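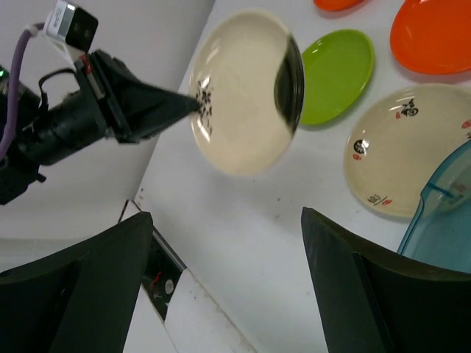

I got to Gillgate a little before ten, which was lucky, as the parking lot was already filling up and I still had to find the right door. If you've never been, the building is the long brick one behind the bus depot, and the sign for the open day was taped to the wrong entrance. Three of us ended up in a stairwell together. That's how I met Hye-jin Seo, and we did the rest of the morning as a pair.

You sign in, you get a sticker, you get a floor plan that has clearly been photocopied from another photocopy. Upstairs is ceramics and downstairs is what they call the tableware rooms, where Sharifi lays out its sample plates and bowls so people can see them on a plain surface and move them around. I went for the downstairs part. I have been setting up a kitchen from nothing since November and I own 2 dinner plates, one of them chipped, so you can imagine the mood I was in!

The first room was mostly catalogs and a coffee urn. There was a talk at 10:30 about how the Elesis line got started (Wenjie Xu gave it, very fast, with slides I couldn't read from the back row). The part I wrote down was that the range has 42 shapes in it now and that the plain colors outsell everything else. She had a good bit about people who buy one bright plate "to try it" and come back for the rest a month later. The whole back row laughed, so I guess we were all that person.

After that we were let loose on the tables, and this is where I could have stayed until closing. I had pictured matched sets, you know, all the whites in one place and all the darks in another. They mix them up instead. Big ones next to small ones, solid colors next to patterned ones, a tub close by for clearing up, and you just stand there rearranging your own cupboards in your head. 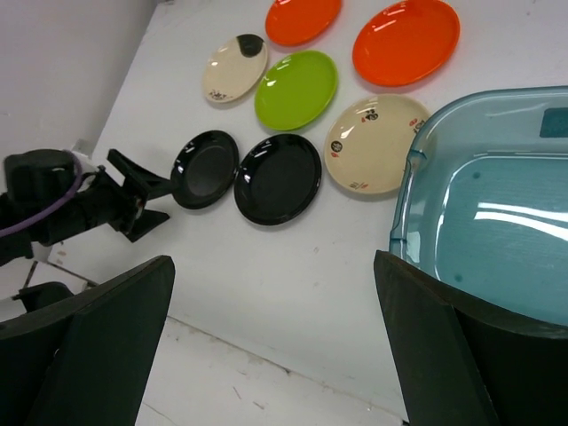

Orange, lime green, cream and black on the white table at Gillgate.

My favorites surprised me. I walked in sure I wanted black, and I do still love how shiny the black ones are, but it was the cream ones with the little black and red designs that I kept going back to. They look like something from my aunt's house in the best way. Hye-jin was all about the orange and told me I was being sensible, which I don't think was a compliment. The lime green I could not picture with food on it. Salad would vanish. Scrambled eggs, maybe?

We had a long talk about mixing, because the lady at the desk (Eun-ji Kang, very patient with both of us) asks everyone how many people they usually feed. I said four, on a good night. Her advice was to pick one calm color as the main one, get the same size in that, and let the odd plates be smaller. I'm passing that on for free. I had been planning to do it exactly backward.

Lunch was soup and rolls from the Fadel cart out front. Good soup, slightly too hot to eat standing up. They told us nearly 500 people had come through the year before, and going by the line at that cart I'd believe this one beat it.

I went back down around 1:30 for one more look before they started clearing – the afternoon is much quieter, if you hate crowds – and spent most of it trying to decide whether cream and black belong on the same table. 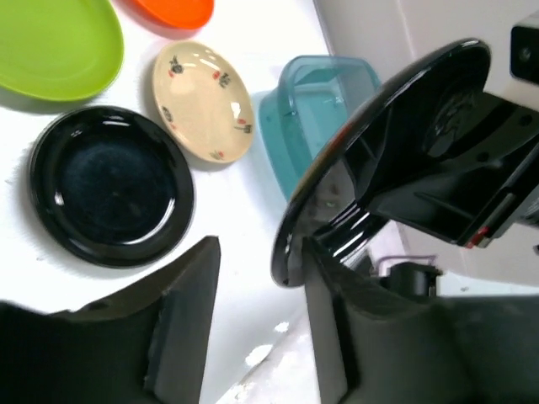

Yee-man Mok, who was next to me by then, thought they did, so long as the black goes underneath as the big plate and the patterned one sits on top for the first course. She also said she'd skip the orange in winter and bring it out when the tomatoes come in.

So I left with a price list, a sore back and no plates, as you can't buy on the day. You order at the desk and they send it out. I have the form on my fridge. Four cream, four black, and I've written "1 orange??" in the margin.

Parking is free until three, then it isn't. Bring a bag for the catalogs, they're heavy.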